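Zerkulard Seated Dance and Wheelchair Basketball
Pre-season walkthrough, Kelitz Hall
Checked by: Nyokabi Obura
Second pair of eyes: Erasto Waweru (storage and lockers only)
Started 7:40 am, hall lights already on

OK = fine. FIX = before first class. WATCH = look again in a month.

1. ARRIVAL AND DOORS

Accessible parking bays clear: OK. Paint faded on the one nearest the ramp, still readable.

Ramp surface: WATCH. Grit strip lifting at the bottom left. Pressed it back down with my foot, won't last.

Ramp handrails both sides: OK

Front door opener, outside button: OK

Front door opener, inside button: FIX. Takes two or three hits. Stella can't reach across to hit it that hard and neither can half the Tuesday-type beginners we get. Mwangi has the number for the door people.

Door stays open long enough for a power chair: OK. Tried it with the wide loaner.

Threshold: OK, flat

Sign in desk height: FIX. Someone brought the tall desk back. Low one is behind the stage, please swap and leave it swapped.

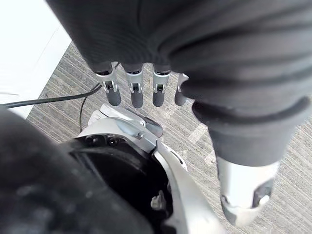

Can a parent or support worker stay in the hall during class?
They're welcome to stay. Sign in at the desk, keep behind the yellow tape, and bring indoor shoes if you may be asked onto the floor to help with a transfer.

2. MAIN FLOOR

Floor area in use: 1,958 sq ft once the stage steps are folded in. Same as last season.

Floor clean and dry: OK

Splinters, raised boards: WATCH. One board under the far hoop moves a bit. Rolled over it loaded, no catch. Marked with blue tape.

Old tape residue: FIX. Sticky patches from the badminton group. Front casters pick it up and then everybody's chair pulls left. Scraper and citrus stuff in the gray bin.

Wall padding behind both hoops: OK on the near end. FIX on the far end, bottom strap gone. Footplates hit exactly there.

Hoop height crank: OK, stiff

Mirrors: OK, no cracks. Curtain pulls all the way across now, good, some of the dancers asked for it.

Noise: speaker hum is back. Erasto thinks cable. Not a safety item but two of our dancers with hearing aids left early over it last season so I'm putting it here.

Floor markers: OK. Raised rubber dots for the dancers with low vision are all stuck down except center. FIX center.

3. CHAIRS AND STRAPS

Sports chairs checked: 29 incl. the juniors.

Tires: OK mostly. Pump is missing its gauge. Joyce has one at home, has promised to bring it in.

Spoke guards: FIX on the two old green ones. Cracked, sharp edge. Taken off the floor and tagged, do NOT untag because we're short.

Anti-tip wheels: OK, all present, all turn

Lap straps: WATCH. Velcro getting tired on the juniors. Still holds on a hard pull. Order new ones with the September money.

Chest strap: OK

Transfer boards: OK x both. Wipe down, they were dusty.

Hoist: service sticker in date. Raised and lowered it empty, then with me in it. OK. Battery was on the charger, keep it that way. Spare sling in large is not on its hook. FIX. Last used by the Iyamu group I think, will ask.

Tool roll: OK. Allen keys all there for once

4. KITCHEN AND WATER

Route from hall wide enough: OK, if the chair stack stays out of the corridor

Cups with handles and lids: OK

Straws: low, buy more. Bendy ones.

Allergy list on the cupboard door: FIX, it's last year's. Stella is redoing it from the new forms.

Hot drinks rule posted: OK. No hot drinks on laps, no hot drinks past the kitchen door.

First aid box: OK, but burn gel expires soon. Ice packs in the freezer, OK.
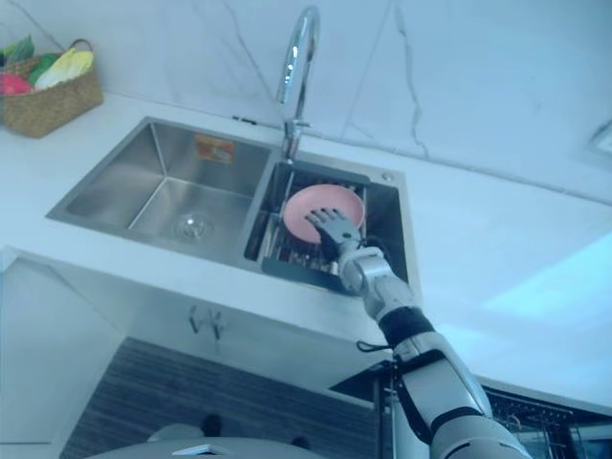
Kitchen. Double-bowl sink.

5. ACCESSIBLE RESTROOM AND CHANGING

Pull cord reaches the floor: FIX. Tied up again!! Someone keeps looping it over the rail to mop. Untied it. Put a note up. If you find it tied, untie it and tell me.

Alarm sounds in hall when pulled: OK, very loud

Grab rails: OK, hung my weight on each

Adult changing bench: OK, goes up and down, side rail locks

Paper roll for bench: OK

Bin: FIX, pedal bin is no use to most of our people. Swap for the open one.

Lock can be opened from outside: OK w/ coin

6. PEOPLE AND PAPERWORK

Medical forms: 87 out, not all back. Joyce is chasing. No form, no floor time, that goes for returning dancers as well.

Seizure plans printed and in the red folder: OK

Communication cards at desk: OK. The picture cards need re-laminating.

Two people trained on the hoist at every session: WATCH. We have cover for evenings. Saturday-morning sort of slot is just Mwangi right now, so no hoist transfers then till Erasto has done his refresher.

Radios: OK, both talk to each other

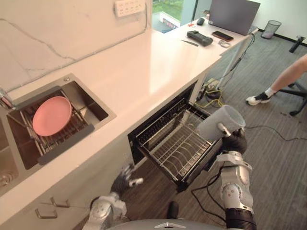
What happens if someone's own chair breaks during a session?
We move them to a loaner of the right width and look at the chair at the side of the hall. Small things like a loose bolt or flat tire we'll fix there, anything on the frame or brakes goes to a proper repair shop and we help arrange the ride home.

7. FIRE AND GETTING OUT

Exit signs lit: OK, all

Flashing beacon with the alarm: OK in the hall. Not tested in the restroom, ran out of time. FIX = test it.

Back exit: opens flat to the path. WATCH. Gravel has crept over the edge again and small casters dig in. Needs a sweep before every session till somebody edges it properly.

Fire door by storage: FIX. Propped with a ball rack when I got there. Erasto moved it.

Evac chair: not needed at this level, but the balcony has one. Cover on, OK.

Muster point sign: OK. Please actualy use the one by the fence, last drill half of us ended up in the parking bays.

Hall capacity posted as 200. We're nowhere near that but the spring showcase might be, chairs take up more room than the number allows for. Talk to the hall before we sell tickets.
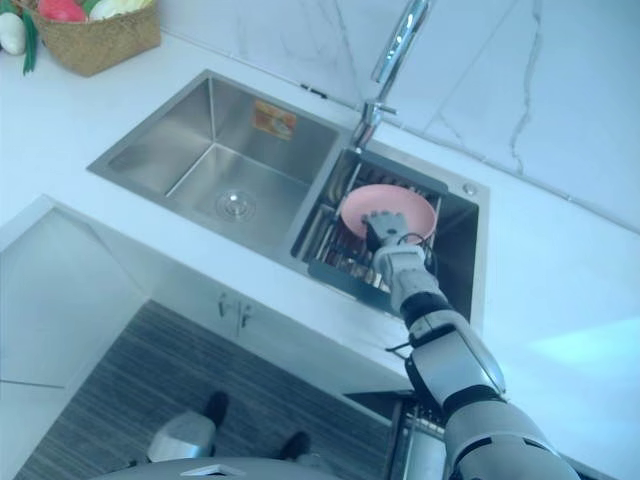 For the showcase we also need the stage ramp out of the Sternuma van and tried on the real stage, with a power chair, with time to fix it if the angle's bad. Last year was too steep and two people had to be pushed up, they hated it. Measure first.

8. TO DO, WHO

Inside door button: Mwangi
Low desk, open bin: Nyokabi
Wall pad strap, center dot, tape residue: Erasto
Spoke guards: Mwangi, parts orderd
Allergy list: Stella
Gauge, forms: Joyce
Large sling: Nyokabi to call Iyamu
Restroom beacon: whoever is in next, write the result on this sheet and initial it

Finished 10:15 am. Keys back in the lockbox.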